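3.2 Collection of grasp examples

Examples were gathered in homes with a hand-held two-finger gripper – no arm was used at this stage. Operators recorded 732 episodes, of which 513 passed the checks of Section 3.1. Soft, wrapped items were packed into baskets with boxed goods (Figure 2). 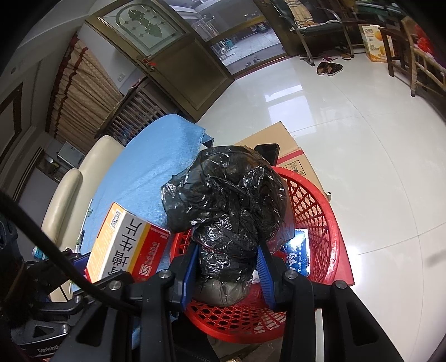 Figure 2. Fingers closing on a plastic-wrapped bundle in a mesh basket.

Episodes with lost tracking were dropped before training.

2 comments 85 shares

Related items
Petrenko: grasp labels
Jurnunex dataset notes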